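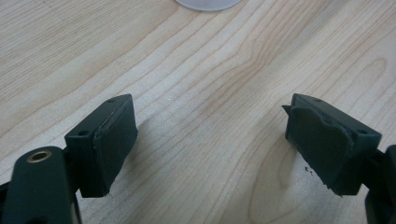 The grain runs in long, wavy lines across the light-colored wood of the tabletop.

Oleksandra Moroz starts with the direction of the grain. On a flat-sawn surface, she says, the arched figure shows where the saw crossed the growth rings at a shallow angle, and it governs most of what she does to the wood afterward.

"People look at the color first," she says. "Color I can change. The figure is set at the mill."

Moroz refinishes tabletops at Pondow, a workshop with two benches and one spray booth. Most of the work comes from Lolholm, a furniture dealer that sends over used dining and work tables in batches. She was trained in cabinet repair and moved to surfaces when the repair side slowed down.

Her method is plain. The old finish comes off with a card scraper where it is thin and with a stripper where it is thick. She then sands with the grain by hand, even after a machine pass. Wavy grain makes this harder than it sounds, as a straight stroke will cross the lines somewhere.

"You follow the curve as far as your arm allows," Moroz says. "Then you stop, lift, and start again. Cross scratches stay hidden until the oil goes on. Then they are all you see."

The darker streaks need separate attention. In her experience they take oil at a different rate from the pale wood next to them. She wipes on a thin first coat, waits 22 hours, and checks the surface under a low lamp before deciding on a second. The shop is kept at 38 percent humidity from November on.

She does not stain pale wood unless a customer insists. A stain tends to collect in the open parts of the grain, she says, and the ovals and arches go muddy.

On daily care she is brief: a damp cloth, then a dry one, both moved along the grain. She advises against silicone polish, which causes trouble when the table is next refinished. Oil can be renewed every 6 months on a table in heavy use.

Asked how she knows when a top is finished, Moroz says she runs the back of her hand over it in both directions.

"The palm is too rough to tell you anything," she says. "Mine is, anyway."

The next batch from Lolholm is due on Sunday.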